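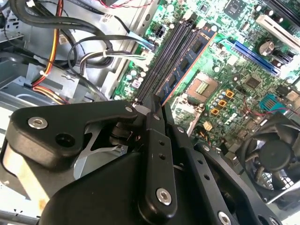 *Figure 7.1 The memory slots, with one blue module seated and the processor socket beside it.*

# Chapter 7: Inside the Case

I put off opening a computer for years. I'd happily take a bicycle to bits on the kitchen floor, but the beige box under my desk had an air of "keep out" about it, and I believed it. Then one October my old machine at Grakwood slowed to such a crawl that I could make tea while a letter opened, and Fernanda Ramalho (who had the desk opposite, and very little patience) slid a screwdriver across to me and told me to get on with it. It took me 20 minutes to get the side off. Most of that was spent on a screw that had no business being undone at all!

So if you've come to this chapter feeling a bit nervous, good, you're in the right company. We've spent six chapters on what a computer does. Now we're going to look at where it does it, and I'd like you to have a real one in front of you if you can manage it. An old office desktop is perfect. Ask at work, ask your school, ask the uncle with the garage. It doesn't need to run.

## Before you touch anything

Switch it off, pull the mains lead out of the wall, then press the power button once more and hold it in for a few seconds. Lay the case on its side on a clear table. Touch bare metal on the chassis before you reach for a board, and do it again whenever you've wandered off and come back, particularly if you've been shuffling about on carpet. Leave the power supply shut. It's the one box in there that we never open in this book.

Have a saucer ready for screws. I use one with two halves, which was meant for olives.

## Getting your bearings

When the lid comes off, everybody looks at the cables first. There are a lot of them and they look important. Try to ignore them for now and find the big green board underneath, because nearly everything else is either fixed to it or plugged into it.

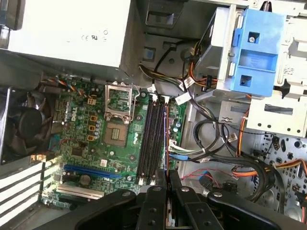
*Figure 7.2 An office desktop opened up, with the processor and memory out.*

I like to start from the power supply, the large pale metal box at the top left of Figure 7.2, and follow the thin coloured wires down to the edge of the board. Then look for the processor socket. It's easy to spot in this one with its metal bracket standing up and the square of contacts showing. Please don't put a finger on those contacts in your own machine, however tempting it is.

Next door are the memory slots, four of them, long and black with little white latches at the ends. Go back to Figure 7.1 and you'll see what a module looks like sitting in its slot. Memory is the first thing I ever replaced, and it's the first thing you'll replace too, in Section 7.3.

The long blue slot lower down is for PCI Express cards, and the beige one below it is plain PCI, an older sort. My friend Vasco Bastos still mixes the two up and he taught the evening class at Godinho for 17 years, so don't fret if it takes a while to sink in.

## What you'll do in this chapter

- Take the cover off and put it back with no screws left over
- Find and name the main parts on the board
- Remove a memory module and fit it again
- Draw your own map of the case, to keep for Chapter 8

Start the map now, in pencil. A rough box for each part will do, with plenty of space round the edges for notes.

## 7.1 Taking the cover off

Turn the case so that the back faces you.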